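How Does a Robot Learn to Pick Things Up?
Science for Kids: Machines and Inventions

You can pick up a grape without thinking about it. Your eyes find the grape, your fingers close around it, and you stop squeezing before it pops. For a robot, every part of that job is hard. Someone has to show it what to do, many times over.

One way to show it is with a tool called a hand-held gripper. A company named Plirel sells one in a kit for schools and science clubs. The kit is called the Dredley. It is meant for ages ten and up, with an adult nearby.

What is a gripper?

A gripper is a robot's hand. Most grippers don't have five fingers like yours. The Dredley has two. They face each other and move together and apart, like your thumb and pointer finger when you pinch. On the inside of each finger is a flat pad. The pad is the part that touches whatever you are picking up.

A camera rides along on the tool and looks out past the fingers. It records what the gripper "sees" while a person moves it by hand.

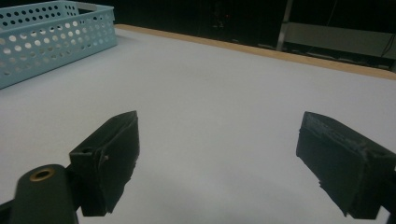

Each recording is called a demonstration, or demo for short. A demo can be as simple as picking up a sock and dropping it in a basket. You start with the fingers open, move toward the sock, close the fingers, lift, and let go over the basket. The booklet that comes with the Dredley asks for 200 demos of one job. That sounds like a lot, but a short demo doesn't take long, and you can take turns.

Why so many?

Suppose you only showed the robot a sock in one spot. If the sock moved, the robot might reach for the old spot and grab air. So you put the sock in a new place each time. You turn the basket a different way. You try it with the lights bright and with the lights low. A computer program then looks through all the demos and searches for patterns. This is called training.

What comes in the box?

The kit has the gripper, a charging cord, 4 spare finger pads, and a booklet with 19 activities. The robot arm is not included. If your school doesn't own one, you can send your demos to a service called Vunivia, which trains a pretend robot on a screen and lets you watch it try.

Is it any good?

The gripper is easy to open and close, even with small hands. It does get heavy after a while, so plan on breaks. The booklet is clear until activity 12, where the computer steps start. You will want a grown-up for those.

Words to know

Gripper: the part of a robot that holds things.
Demo: a recording of a person doing a job so a robot can learn it.
Training: when a computer program looks for patterns in many demos.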